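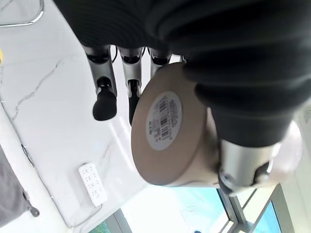

台所の延長コード、置き場所で議論 ガーグ集合住宅の共用キッチン

2026年3月29日

ガーグ集合住宅の共用キッチンで、白い大理石の調理台に何を置いてよいかをめぐる話し合いが開かれ、16人が出席した。予定は30分。終わったのは2時間後だった。

発端は、調理台の上に居座る白い電源タップである。灰色の筋が入った天板は昨年9月の改装の目玉で、入居案内にも「広々とした作業スペース」とうたわれている。ところが、その一角をタップとケーブルが占める状態が続いてきた。

「石を眺めながら料理するつもりで越してきた」と話すのは、入居者のルアナ・ダンタスさん。これに対しラヨシュ・パールフィさんは「石では湯は沸かない」と反論し、タップの存続を求めた。双方とも譲らず、途中で茶が出た。

薄茶色の円筒形の品も議題に上った。丸い面にバーコード入りの白いラベルが貼られたもので、持ち主は名乗り出ていない。ラベルの字が細かいため、読むには眼鏡が要るとの意見が出たが、眼鏡を取りに戻る人はいなかった。

結局、タップは壁側に寄せ、使わない時はケーブルを束ねることで合意した。束ねるためのバンドは3,399円の品が候補に挙がったものの、高すぎるとの声が相次ぎ、予算は2,000円までと決まった。円筒の扱いは継続審議となる。

進行役のセレステ・ルセロさんは「次回は冷蔵庫の棚割りを話し合います」と述べた。出席の意向を示しているのは今のところ4人。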